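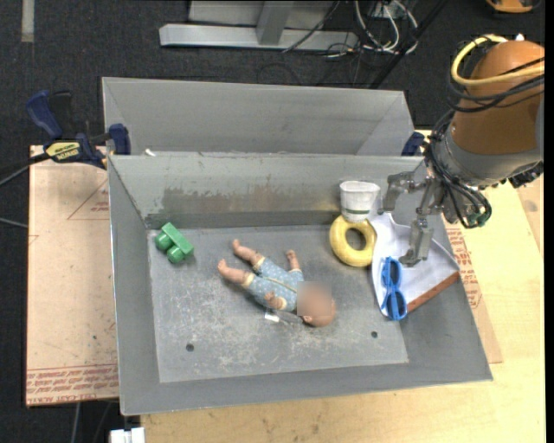
7 juillet, cahier d'atelier, tri en vrac

Bon, reprise du cahier après une semaine où je n'ai rien noté (pardon Viera, je sais que tu le lis). Le projet de fin d'année s'appelle toujours Sorkwood, même si on n'a toujours pas de logo, et il nous reste 14 séances avant la démo à Skamutbridge. Ça paraît beaucoup, ça ne l'est pas !

Ce matin on a refait la calibration main-bac avec Ileana. Le script de l'an dernier marche encore à condition de lancer le pilote avant la caméra, sinon il se bloque sans message d'erreur et on perd vingt minutes à chercher (déjà vécu, en février, deux fois). J'ai mis une note en haut du fichier. Viera Ďurica voudrait tout réécrire proprement, moi je propose d'attendre la fin de la démo, on en reparle.

Le bac gris reste le meilleur support qu'on ait essayé, il est lourd et le fond rayé ne gêne pas trop la segmentation. Par contre ses parois en pente nous compliquent la vie : le planificateur les prend pour des obstacles verticaux et refuse tout ce qui est près du bord. La brique verte dans le coin gauche, par exemple, c'est typiquement le genre de prise qu'il rejette d'office. J'ai modifié le modèle de collision avec la vraie inclinaison, à tester demain sur la même disposition d'objets. Pensez à resserrer la pince IRWIN du coin arrière avant chaque série, merci !

Côté perception, on en est à 3 887 images annotées et je commence à voir des rectangles dans mon sommeil. Les classes faciles : l'anneau jaune, le gobelet blanc tant qu'il est debout. Les pénibles : le poupon, parce que le réseau veut absolument en faire plusieurs objets (une jambe par-ci, un bras par-là, la tête à part), et les lunettes bleues, dont il ne garde souvent que les verres. Ileana Cozma a eu une bonne idée pour le poupon, fusionner les masques qui se touchent quand la profondeur est continue. Sur ses 40 scènes de test elle en récupère 27 correctement, avant on était à peine à la moitié. Je suis jalouse mais contente.

Les câbles sur le poignet, il faudra s'en occuper un jour, la boucle noire qui descend dessous m'inquiète quand le bras travaille près du fond. J'ai demandé à Surdu s'ils avaient des guides plus courts, pas de réponse pour l'instant. En attendant : vitesse réduite en dessous du rebord, et une main sur l'arrêt d'urgence.

À faire :
relancer Rernier pour les embouts de doigts
sauvegarder les logs sur le disque commun (le mien est plein)
essayer les lunettes en prise par la branche, à plat puis sur la tranche
relire le chapitre deux du rapport, Viera l'attend

Demain je commence par les collisions, Ileana prend les masques.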